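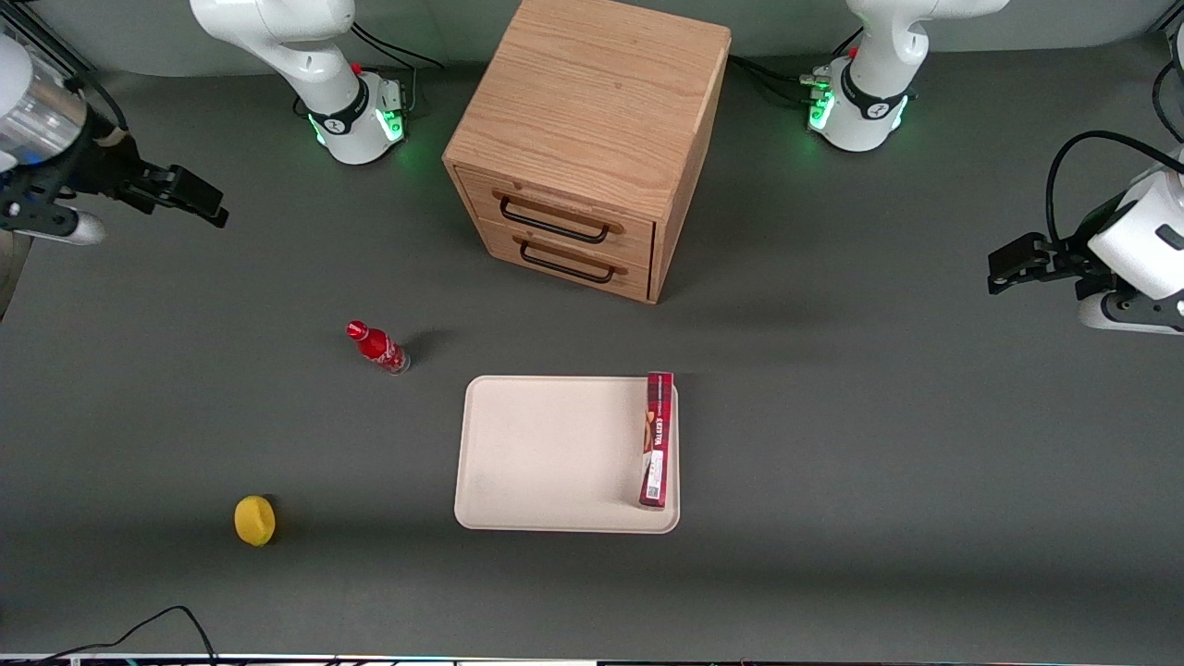
Booker Marchetti said in his first month that he had come for the planning problems and stayed for the logging, and that we ought to put the logging in the advert. So it goes first this time.

Software engineer, manipulation (control and tooling)
Umovell, Andumon office
Permanent, full time

Umovell writes the software that runs two-armed tabletop cells. We are hiring one engineer to work on the layer between the motion planner and the arm controllers, and on the tools the rest of the team uses to find out why a run went wrong.

The typical task is short and domestic: open a drawer, pick up a bottle, put a box on a tray, hand something from one arm to the other. Both arms share one workspace, so most of the hard faults are about timing. One arm waits for a region the other has already left, or a replan arrives after the grasp has started.

What you would work on

Our planner, Ernatov, is written in C++. It plans for both arms together and replans when the perception side moves an object estimate. You would take over its scheduling code, which has grown by patches and needs a proper redesign.

Javier is our replay tool. It lines up joint states, camera images, gripper commands and planner decisions on one timeline. It works well on short runs and badly on long ones. Loading is slow, and the clock alignment drifts when a camera drops images. Fixing that would be your first project.

You would also review changes to the perception interface. You would not be training models.

The team

There are 8 of us on software. You would report to the control lead and share the on-call rota for the test cells, one week in 5, office hours only. Most people are in the office 4 days a week, as the work needs access to the arms.

What we need

Good modern C++ and enough Python to write tools other people can use.
Experience with real-time or near real-time systems, in robotics or elsewhere.
Working knowledge of kinematics and collision checking.
Patience with faults that appear once in 98 runs.

Helpful but not required: force control, trajectory optimisation, time synchronisation across several machines. We do not ask for a degree.

How to apply

Send a CV and a page on a bug that took you a long time to find, using the form on our jobs page. There is one phone call, then a half day with us, which is paid. You will work through a recorded fault in Javier with two of the team. There is no whiteboard test.

Applications close at noon on the last working day of December.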